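Buy the Small Things First

I have worked five years in purchasing for small automation labs, and every August I see the same budget. It has one big line for the arm, one medium line for the computer, and at the bottom a line called "other." People fight for weeks over the first line. The last one is filled in on the final evening, by whoever is still in the office.

My opinion is that we should write this budget from the bottom up.

Take a task like closing the flaps on a guessing game, the kind with small cartoon animals on cards. On paper it looks cheap, because the game costs less than a lunch for the team. But a flap is small and light, and the fingers that came with the arm were chosen for something else. So you need other fingers, and perhaps a second set when the first set is worn.
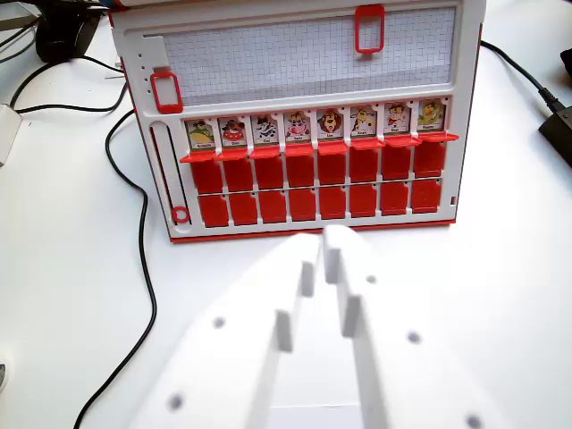

Last year at Skalldale our line for "other" was 1045 dollars. We passed it before the end of September. The money went to finger parts, power adapters, tape, a better lamp and spare copies of the toys and games we use for the tasks. None of these purchases was foolish. Each one was simply late, and a late purchase costs more – you pay for fast delivery, and you pay also for the people who wait.

My colleague Shiyu Liang does not agree with me. She says that a lab can always find money for tape, but it gets only one chance in several years to ask for a good arm. If you ask for less, you receive less, and the tape money disappears into another department. I think she is right about how managers behave. I only doubt that we must plan our work around it.

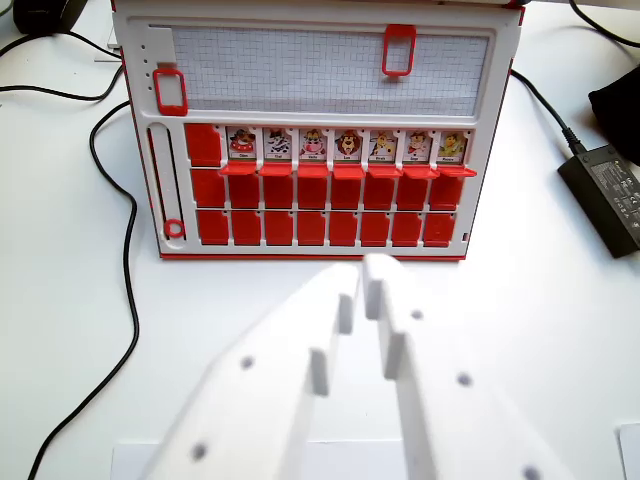

What I propose is not complicated. Before anybody asks a supplier for a quote, the team should choose 2 tasks it really wants to do in the first half year, and write down every object those tasks will touch or use up. After this comes the price for keeping them going, with replacements. Only then should we talk about the arm, with the money that is left.

When Xinyi Xia tried this method for her group, the list came to 1074 dollars for one half year. She was a little ashamed to show it, as it had so many lines for such a small sum. Her manager signed it the same day. The quote for the arm is still being discussed, and I am told the question is now the color of the stand.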